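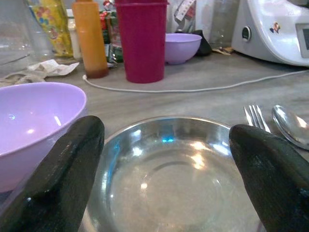
*Photo: Viranell kitchen desk, ticket 1722*

**Status:** open

Hi again! So the shiny steel bowl still rocks when I stir in it, and I've now tried it on the gray counter and on a folded towel (better, but it creeps). The big lilac plastic one next to it has never given me any trouble — same counter, same spoon. I ordered 2 of the steel ones from Hukadeo in September and the other one sits flat. Could you swap just the wobbly one? I'm home until 7 most evenings.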